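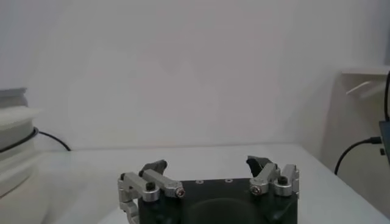
Automation at the packing bench: a student project report

Written by Deolinda Arruda for the Work and Technology course

Why I picked this

Every article I read before starting said the same thing. The robot takes the boring part and the worker moves on to something better. I wanted to see whether anyone at a real workplace would tell me that without a manager standing next to them. Guerreiro is a small firm that packs spare parts for kitchen equipment, and it let me sit in for 4 shifts in May. It has one robot arm with a two-finger gripper, set up through an integrator called Zorard. The job is simple on paper. Pick a part out of a tub, put it in the tray, repeat.

What I was told at the start

The shift lead gave me a one-page sheet from Zorard. It said the arm would do 200 picks an hour and "free up" two packers for quality work. I asked what quality work meant. She said checking the trays. I asked who checked the trays before. She said the packers did, while they were packing them.

So the new job was half of the old job. I wrote that down and it stayed at the top of my notes.

What I saw

The best hour I logged was 110 picks. I don't think that makes the machine bad, and I am not an engineer. The sheet's number assumes the parts are lying flat and apart from each other, and parts in a tub do not lie like that. When two seals stick together the fingers close on both, or on neither, and the arm waits for a person to come over and press a button on the Gindik screen.

Pressing that button is now a real task, but it isn't on anybody's job description. The two packers who used to sit at the bench take turns at it. One of them told me she used to get into a rhythm and could talk to the person beside her the whole time. Now she listens for the beep. She said she is less tired in the hands and more tired in the head, and that she would not call it a trade she was asked about.

I also want to be fair. Her coworker likes the change. He had trouble with his wrist last year and says he would have left by now if he still had to do the small clips by hand. He has learned to re-teach a pick position, and he is quicker at it than the technician who comes in from Zorard. When I asked if that came with a raise he laughed and went back to the screen.

The part about skill

Our textbook splits workers into "upskilled" and "deskilled". I could not make it fit. The man who re-teaches positions has a new skill, and the company depends on it, but his title is still packer and his pay grade is the same. The woman who waits for the beep still knows by feel when a seal has a bad edge. She handles far fewer of them now, so that knowledge mostly goes unused. A gripper pad closes on a bad seal the same way it closes on a good one.

Management hopes to fix this with a camera system called Garkelo. I read the brochure. It has the same kind of numbers as the first sheet, and I would want to see a normal tub of parts go through before believing any of them.

What changed for the people, as far as I can tell

Breaks are fixed now. Before, the packers could stop when a box was done. With the arm running, one person has to stay within reach of the button, so breaks are staggered and the two of them no longer eat together. Neither the Zorard sheet nor the manager mentioned this. Both packers brought it up in the first few minutes.

No one was laid off. One job that opened up when a person retired was not filled - the manager called that "natural", and I have left his word in quotes.

Problems with my report

Four shifts is not much. I only talked to people on days, and they knew I was writing things down. I had no access to pick rates from before the arm came in, so I can't say if the bench puts out more trays than it used to. I asked for those numbers twice. The manager said the old counts were kept on paper and that he would look.

What I would ask next

I would go back after Garkelo is in and ask the same questions, mainly who gets called over when it makes a mistake, and whether the time that takes is counted anywhere. I would also like to sit in on a night shift, when the re-teaching guy is at home and the technician's phone goes to voicemail.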